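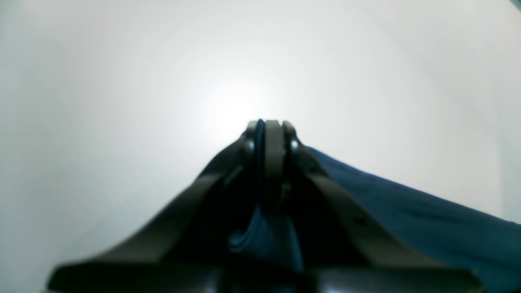

4.2 Data collection by the student teams

The folding task was given to the four teams of the Fornlow course as their second assignment. Each team taught the two-arm station to fold a dark blue cloth on a white table, starting from demonstrations the students recorded themselves. The course allowed 20 demonstrations per student, and a team could throw out any run it did not want to keep. By the close of recording on 9/13/18 the shared set held 977 runs, of which 300 were put aside for testing.

Most of the students had not worked with a robot before the course. Pranab Siddiqui ran the training sessions and wrote the short guide the teams used, which covers how to bring both grippers to the cloth, how to close on a corner, and how to let go without dragging the top layer. The guide was changed once, in March, after team Usuga pointed out that the steps for the second fold were in the wrong order.

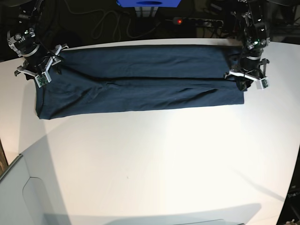
Figure 3. The folding station with both grippers holding the upper part of the cloth, folded into a long band.

Teams were free to choose how they split the task. Sullell treated the whole fold as one motion and trained a single model. Usuga and Flirkier cut it into three stages – grasp, lift and lay down – and trained a model for each. The fourth team began with one model and moved to stages halfway through the assignment. We did not tell the teams which way to go, and grades did not depend on it.

The students labeled a run as failed if either gripper lost the cloth before the fold was laid down, or if the edges were badly out of line at the end. The second rule caused most of the disagreements between labelers. For this reason 20 runs were labeled again by a student from a different team, and the labels that did not match were settled in class. Section 4.3 gives the results for each team on the test runs.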